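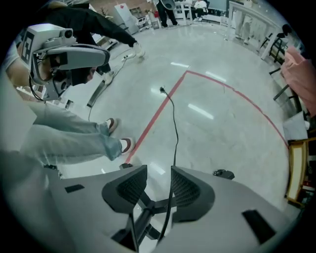 3.2 Floor marking and seating

All sessions took place in the ground-floor room at Asosau, which has a hard, glossy floor in pale grey. The room is shared with other groups, so the furniture moves from week to week and no permanent lines could be painted. We marked the active area with red tape instead. Figure 2 shows one of the corners, where the line turns and runs off to the right, together with a seated wearer and a black cable lying inside the marked area.

Red was chosen after a short trial with three colors. White tape was hard to pick out against the pale floor. Yellow was better but faded badly wherever a reflection of the ceiling lights fell across it. The same kind of reflection is present in Figure 2, with one bright patch close to the tape corner and a longer streak further to the right. The red line can still be followed there, and the trial wearers said much the same when we asked them to trace the boundary from a chair.

We set the lighting to 400 lux at table height and left it there for every session. Lower settings cut the reflections but made it harder for people without headsets to notice cables. We judged cables to be the greater risk and accepted the glare.

Wearers were seated for the whole task. A chair was placed before each session by Tõnu Petrauskas, using a paper template that gave 40 cm between the front legs of the chair and the nearest tape. The template did not fix where the feet went. Some people tucked them under the seat and others stretched their legs out in front of them, as the person in Figure 2 does, with one sneaker closer to the line than the other. We did not correct this. Pilot wearers who were asked to keep their feet flat reported sore knees, and two of them kept looking down to check, which interfered with the head movement we wanted to record.

Shoes were left on. The consent sheet asked for flat, closed shoes and everyone complied. No record was kept of sole material, though in hindsight it would have been useful, as several wearers mentioned that the floor felt slippery when they shifted in the chair.

3.3 Cables

Two kinds of cable were in use. The first belongs to the headset and hangs down beside the wearer. We asked for a loose loop at the side of the head, long enough that tilting or leaning would not pull on the visor. The second kind is any cable that crosses the floor. Our written procedure (Appendix B) says that floor cables should follow the wall and be taped down at each bend. In practice this was done unevenly. A cable left free on the floor, as in Figure 2, was noted on the session sheet as "open", and a cable run along the wall as "closed".

Of the 11 sessions reported in this paper, four had at least one open cable. There were no falls. One visitor to the room stepped on a plug end and the session was paused while it was checked. Sofia Guerreiro reviewed the session sheets afterward and found that open cables were more common when the previous group had left late and the set-up time was short. We have since moved the cable check to the top of the sheet - it had been the last line, below the seating and the calibration items.

3.4 Care of the tape

The tape was relaid once during the study. Corners wore first, mainly from chair legs being dragged over them, and a lifted corner catches the sole of a shoe easily. The replacement corners were made by overlapping the two strips and pressing them flat with a roller. Straight runs lasted the whole period with no attention apart from wiping.

Cleaning was done with water only. The solvent normally used in the room softened the edge of the tape and left a sticky band that picked up dust, and the dust in turn dulled the floor beside the line. A few wearers took this dull band for a second boundary. We removed it before the main sessions began, and the floor plan in Appendix B gives the position of the tape as finally laid.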